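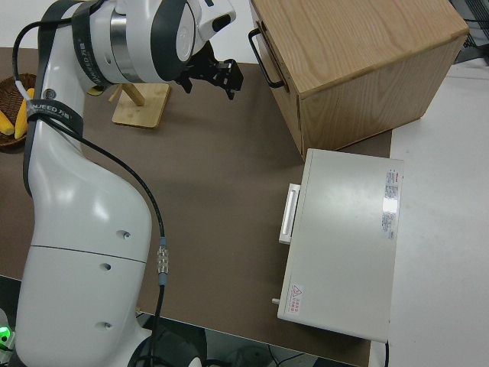
Duygu Sönmez wrote:
I'd want to know who picks the winners before I sent them a dime. I got the same letter in my second year. "Nominated for the Fludgate Student Leadership Award in recognition of your service to your chapter." Nice paper, gold seal, my name spelled wrong. The fee was on page 2.

Posted Saturday, November 14, 2020

hayloft_kid
OP here, I should have put more in my first post. Mine says a faculty member at Cakley nominated me but it doesn't say which one. I asked my adviser and she had never heard of it. I was publicity officer for the ag students' chapter last year, so it's possible somebody did put my name in. The fee is $80 and it covers "processing and a lifetime listing." The banquet is extra.

marl_and_clay
Lifetime listing where?

hayloft_kid
It says "the national register of student leaders." I searched for it and all I get is their own site.

tbolander
I'll be the one to disagree. I paid it. I have the certificate and it's on my resume, and I was asked about it in an interview and got to talk about the seed drive we ran. $80 is less than a textbook. If you did the work, why shouldn't you have something that says so?

Duygu Sönmez wrote:
You ran the seed drive. You could have talked about that without the certificate. What did the certificate say you did?

tbolander
It says outstanding service.

Duygu Sönmez wrote:
To what?

tbolander
It's a certificate, it isn't a biography. I knew this thread would go like this.

marl_and_clay
Not trying to pile on, but I was secretary of our chapter and I can tell you where the names come from, or where I think they come from. We post the full officer list on the chapter page every fall. The year I was on it, all 7 of us got the letter in the same week, including a guy who had come to one meeting and quit. All 7 had been nominated by "a faculty member." I don't see which faculty member would sit down and nominate him.

hayloft_kid
OK that's not great.

Quillback
Playing the other side for a minute – a sloppy mailing list doesn't prove the award is fake. Plenty of real honor societies mail everybody over a certain GPA and charge dues. The question is what the dues pay for. Do they give any scholarships? Has anyone met a person who got one?

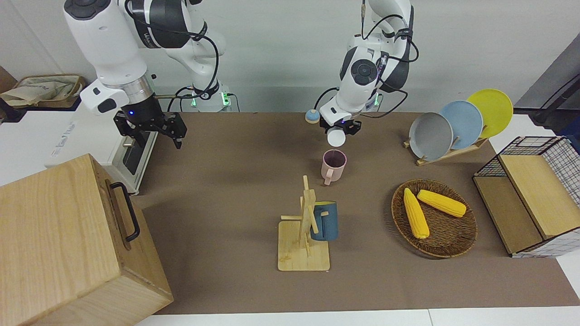 Somebody at the Fodor Hall desk told me last year that a girl on her floor got a scholarship out of it, but she couldn't remember the amount or the girl's last name, so take that for what it's worth. I'd count it as a maybe.
– posted by a guest

Quillback
I wouldn't count it as anything.

marl_and_clay
Their site says they give 10 scholarships a year. No names, no schools, no photos of anyone holding a check. Every small-town 4-H dinner manages to get the winners' names in the paper. If I gave out 10 scholarships I'd be shouting the names.

tbolander
Some students don't want their names online. Privacy is a thing.

marl_and_clay
All of them? Every year?

Duygu Sönmez wrote:
I emailed them back then and asked three things: who nominated me, who sits on the selection panel, and what happens if I don't pay. The first two got no answer. On the third they said my nomination would "lapse." So the award for service I had already done goes away if I don't send money. I let it lapse and nothing happened, except they sent me the same letter again the next fall and I was nominated all over again.

hayloft_kid
Lol. My deadline is in 7 days and it's printed in red.

Quillback
The deadline in red would bother me more than the fee.

Skasteck
Mod note: I moved this here from the Chapter News board. Please don't post scans with home addresses showing, I had to take one down. I have no opinion on the award, but two other threads on it are in the archive if you search the name. They got heated so they're locked.

hayloft_kid
Read both of those. Pretty much the same argument as here, and the person defending it in the second one stopped answering when they were asked about the panel. I'm leaning no. My mom already told my grandparents though, so that's going to be a fun phone call.

tbolander
Tell them you won it. According to the letter, you were nominated, and that part is free.

marl_and_clay
Ask your chapter for a plain letter from the president saying what you did and when. Ours writes them for anyone who asks. I used mine for two applications and nobody wanted to see a seal.

hayloft_kid
Does it need to be on letterhead? I don't think we have letterhead.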